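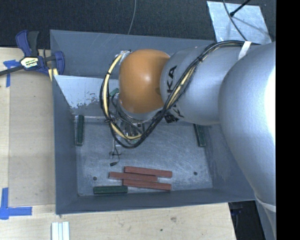 The Clearance Rule

May 14, 2026
Posted by the author, in Short Fiction

So the rule was mine to write, which tells you how desperate they were at Drollska. I'd been on the bin cell for nine weeks. Before that I packed orders at Fendow, where the only standard I ever met was a sign about lifting with your knees.

"One page," my supervisor said. "Who can reach into the bin, and when. Plain words."

Easy, I thought. I got myself a coffee and wrote: Do not reach into the bin while the arm is on. Then I sat there feeling quite pleased with my grasp of safety literature.

Trouble was, the arm was always on. It'd hang over the bin with its orange joint tucked in its loop of cables, still as a heron, and you'd swear it was off. It was only waiting for somebody to tell it where the red bars were. (I talked to it sometimes. Good morning, heron. It had better manners than dispatch.)

So I crossed that out and wrote: Do not reach into the bin unless the arm is locked out. Better! I took it over to the night crew at handover and the oldest of them read it standing up, with her coat on.

"Locked out by who?" she said.

"By whoever's there."

"And who's got the key?"

I said the key lived on the hook. She looked at the hook, and then she looked at me for what felt like most of the shift. Then she told me about Stistov, the plant she'd come from, where the key lived on a hook too. A fellow had gone in after a jammed block and his mate, being helpful, had seen the key hanging there and put the cell back in service. He kept the hand. He didn't keep all of it.

I went home and didn't eat much of my dinner.

Next day I started over. Your own lock, your own tag, your own key in your own pocket. If two of you go in, two locks go on. Try the start button before you lean over, every time, even if you watched the power go off yourself. Check the clamp on the bin wall on your way out. Nothing about herons. By then I'd gone through seven drafts and my handwriting had turned into something a chook might leave in the dirt.

The man from Deng, who'd come to audit us, read it in the corridor. He wanted a revision number and a bigger margin, and he wanted "lean over" changed to "enter the hazard zone with any part of the body". I gave him the number and the margin. I dug my heels in on the other one, and we settled on having both, with mine first.

They taped it up beside the cell that Thursday. The night crew came on while I was hunting for my jacket, and the oldest one stopped and read it through, coat on again. She didn't say a word about it. She felt in her pocket, took out a little brass key, had a look at it, and put it back.

"Your bus is in over ten minutes," she said. "You've got time to show me how you did the tag."

So I put my bag down and showed her.

Contact the author | © 2026, all rights reserved | Back to top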